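塑料瓶图集：二月的清点

Desia 生活馆的“瓶子月”又来了。主办方在 Drevbridge 的展板上写，一只塑料瓶洗净以后可以反复用上好几年，还能“让桌面焕然一新”。我去年信过一次，结果厨房柜子里多了一排再没碰过的瓶子。今年照样去看了，也照样带着疑问回来。

这一页收的是瓶子和摆瓶子的地方，文字由我和 Vasanthi Barua 分头写，她比我宽容一些，语气好的那几句多半是她的。图集还没有整理完，其余的等她选好再补。

先说几个我不太买账的说法。

一是“统一容器，视野清爽”。家里的瓶子本来就高矮不一，油的、醋的、水的，各有各的口。全部倒进同一种瓶子里，看着确实整齐，可过两个星期就得拧开闻一闻，才知道哪瓶是哪瓶。Birhane 那套分装瓶卖 48 元，附送的标签纸我贴过，沾了水就卷边，最后还是用油性笔写在瓶身上。

二是“留着总有用”。我把家里攒的空瓶翻出来，真正再用过的只有 2 只，一只浇花，一只装洗衣液。剩下的占了半层柜子，瓶底还积了灰。Vasanthi 说可以拿去给孩子做手工，我问她上一次做手工是什么时候，她没接话。

三是展板上那个 2,000 次的开合测试。谁在家里会把一个瓶盖拧这么多回？测试条件一个字没写，我看不出它和日常使用有什么关系。瓶盖用久了漏不漏，倒扣在水池里放一晚就知道，用不着这么大的数字。

Tovham 的朋友来信问，带标签的瓶子要不要先撕干净再收。各处的说法对不上，我问过 5 个人，得到的回答也不一样。我自己的做法是能整张揭下来的就揭，揭不动的不费那个劲。有人推荐用热水泡，我试过，瓶子先软了，胶还在。

下面进入图集。 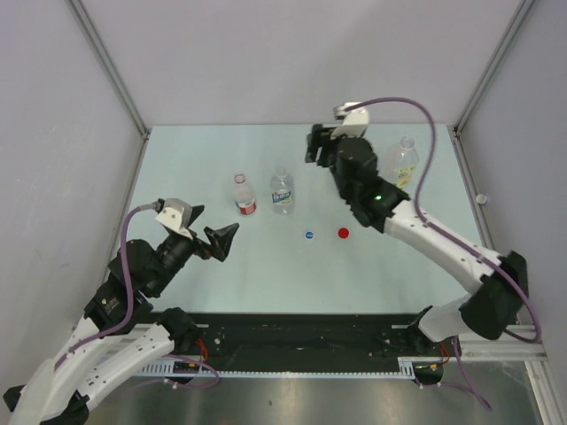
三只塑料瓶，立在浅蓝色桌面上。靠左的小透明瓶，瓶颈一圈红色，下半截裹着红白标签。

Vasanthi 批注：“浅蓝配红标签，很精神。”我的看法是，颜色好看归好看，瓶子该占的地方一点没少。真要摆在台面上，我只肯留一只，每天倒水用的那只。标签留不留，各家自便。

想投稿的读者请注明瓶子原来装的是什么，用了多久。只写“很好用”的，我们不登。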